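Raltby Station Check, Two-Arm Table, Water Tasks
Site: Mullow
Date: 11 Dec 2023
Checked by: Imke Fröhlich
Second reader: Gerd Albers

1. Emergency stop, both sides
Pass. Gerd pressed it with his elbow, which was not the procedure, but it stopped.

2. Arm labels
Pass. Handwritten. The request for printed ones went in last August and is presumably aging well.

3. Screws at arm joints
Pass. One on the left was a quarter turn loose. Tightened and logged.

4. Gripper fingers open and close fully
Pass, left and right. Wipe the teeth between sessions. The wipes are in the drawer marked Pens.

5. Cables
Needs work. Clips are on order. Until they come, check that the right arm's loop can't catch on the tray at full reach, and keep anything that trails over the table edge away from feet. Kheri has tripped on it once and would like that recorded. Recorded.

6. Water level
Pass. Partly filled is plenty. The toys only have to float, and the policy learns nothing from a flood except what we look like running.
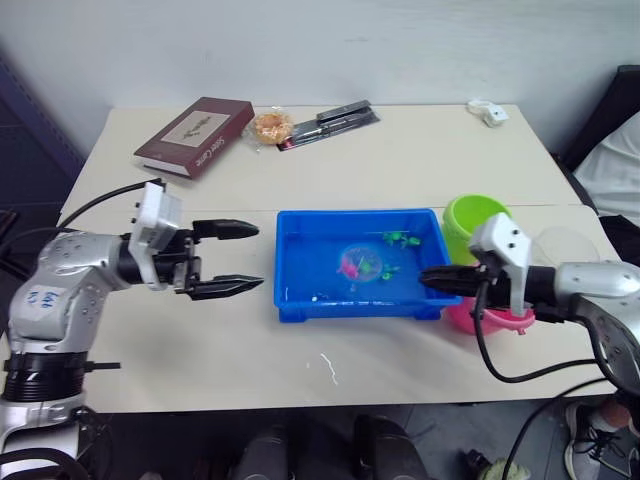 7. Items on table match the task sheet
Comment. Background clutter is allowed and even wanted, so the model doesn't fall in love with a bare table. Food counts as clutter only while it stays wrapped. Books are at the owner's risk — Sabine has been told.

8. Tabletop surface
Comment. Marks may stay. Scrubbing them off halfway through a set changes the background, and Asnakech then has to split the batch.

9. Floor under and in front of table
Needs work. Push stored gear back. Closed shoes only for operators.

10. Episode count and discards
The target for this set is 1000 episodes. We have 700 kept and 71 thrown out, mostly for dropped toys that the operator then rescued by hand. A hand in the tray ends the episode, however noble the motive. A plain drop with no rescue should be kept and tagged as a failure.

11. Drying off at end of shift
Not checked, shift still running.

Open items: 5, 9, 11. Recheck in 3 days. Gerd to bring the clips.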